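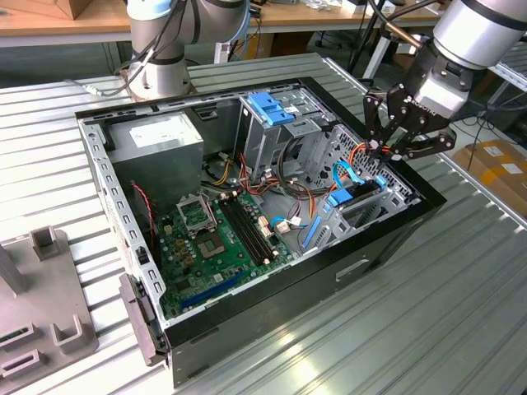

Cable work on the open tower, gripper closed on the orange and red power leads next to the drive cage.

July 2021
Salinas cell, disassembly notebook

Big day for the cable stack, so I'm writing it up properly before I forget which branch did what.

Short version: the new grasp planner goes after bundles as bundles, and I love it. The old one wanted one wire. It would fit a nice clean curve to whatever was the brightest strand, plan a pinch on it, and then the force reading would go through the roof as soon as we lifted, because of course that strand was twisted up with its neighbors on the way out of the power supply. Now we segment the whole clump, get a rough centerline for it, and score grasp poses along that line by how much room the fingers have on both sides. On a PC interior with the drive cage standing up right next to the cables, that room score is doing most of the work.

Perception

Color is still our best friend here. Red, orange and yellow against gray sheet metal is about as kind as a scene gets. Black wires are the problem: they go missing over the shadowed parts of the case and the mask comes back with holes in it. What I did this morning was stop trying to find the black ones at all. The mask grows outward from the colored strands, and anything thin in the depth map that touches the colored region and sits at a similar height gets pulled in. Crude, and it works far better than the learned mask we were running in March.

Two failure types left in the logs:

Blue SATA cables get merged into the power bundle whenever they cross it in the camera view. They're at a different height, so the depth check should split them, but the depth map smears at exactly those edges. I tightened the height gate from 7 mm to 2 mm and lost half the real bundle, so it's back at 7 for now. Wants a proper edge filter.

Blue plastic on the drive cage (rails and clips) gets labeled as cable now and then. Same hue family. I've put a plane-and-box fit in front of the color step so the cage is masked out first. Haven't seen the mistake since, but I've only replayed old logs through it.

Aluminum table: the grooves throw bright streaks in the color image, and the depth there is junk. I crop to the case outline plus a small margin and pretend the table is a flat plane for collision purposes. Fine for this job.

Planning

The planner treats the case as an open box with things in it. Walls come from the case fit, the cage is its own box, and the motherboard is a keep-out slab with extra height over the CPU socket, because the retention bracket is propped up and I really don't want a knuckle hitting it. I set the extra height by hand. Kendach (our scene model tool, for whoever reads this next year) will happily take a mesh of the bracket, and somebody should do that, but a fat box is enough to get moving.

The approach direction used to be straight down and nothing else. Now it samples a cone around vertical. I ran 295 candidate poses through the checker on one saved scan to see what the cone buys us. Straight down only: 26 survive, nearly all of them at the open end of the bundle, far from where we want to hold. With the cone, survivors show up all along the centerline, including right beside the cage. So good! That one plot made my week.

The remaining annoyance is wrist flips. Two neighboring poses on the centerline can come back with arm solutions that are half a turn apart, and the path between pre-grasp and grasp then goes on a grand tour over the power supply. I added a cost on joint travel from the pre-grasp pose and rejected anything where the wrist moves more than a quarter turn in the last stretch. The flips are gone from the replay set. I'd like a cleaner answer, probably solving the whole approach as one path and not as two endpoints, but that's a bigger change to Rirklow and I don't want to touch the motion server this week.

The second arm is in the collision scene as a fixed object at its park pose. Its cables aren't modeled. I padded the column on the side they run along and called it done.

Control

Finger closing is on the slow profile, position control until contact, then switch to a current limit. The fingers are linkages, so the tips swing in on an arc and the contact point creeps along the bundle while they close. The planner now knows about this! It takes the fingertip path from the gripper model and shifts the wrist target so the closed position lands on the centerline. Before this fix I was nudging poses by hand in the viewer, and I suspect half of what we were calling perception error was really this.

Contact detection on cables is mushy. A bundle squashes, so there's no sharp step in motor current, just a long ramp. I tried three things on recorded traces:

- plain threshold: fires late, fingers already tight
- slope threshold: fires on friction in the linkage, way too early
- slope threshold with a gate on finger opening, so it can't fire until the fingers are near the expected bundle width

The third one is the keeper. The expected width comes from the mask, which means a bad mask gives a bad gate, so there's a hard floor on the opening as well.

For the pull I've got a compliant mode that is stiff across the bundle and soft along it. The direction comes from the last bit of the centerline before it disappears toward the supply. It's in the branch, off by default. Please leave it off until the force limits are checked against the connector tests from the Runumdale bench. A latched connector will hold on much harder than the wire next to it, and I'd hate for the motherboard to come up with the cable.

Tooling

Replay is so much nicer now. You can open a saved run, drag along the timeline, and the mask, centerline and candidate grasps all redraw together. Rejected poses get colored by the reason they failed (wall, cage, slab, wrist, finger room). I found the wrist flip problem this way in a few minutes, after a long time of staring at text logs. If you add a new rejection reason, give it a color in the config file or it shows up gray and you will wonder why.

Watch out: replay uses whatever gripper model is checked out, not the one that was live when the run was saved. Older runs look slightly off at the fingertips because of it. I'll store the model hash with the run.

Also moved all the case fit settings out of the launch script and into one file. The tower lying on its side is one entry, with the bracket on the front left corner as the reference point for the fit. A new case model needs a new entry and a fresh scan, nothing else.

To do

- edge filter on depth, then try the tighter height gate again
- real mesh for the CPU bracket in Kendach
- run the cage mask live
- model hash in saved runs
- force limits for the compliant pull, and ask Runumdale for the raw traces as well as the summary sheet
- hard drive side: look at the blue release tabs on the bracket. Could the same fingers press a tab, or do we need a tool? Worth an hour with the gripper model before anyone designs hardware.
- ask whether the RAM latches should be keep-out or targets. The slab covers them for now.

Branch is pushed, tests pass except the old single-wire one, which I've marked as skipped and will delete when the new planner is merged.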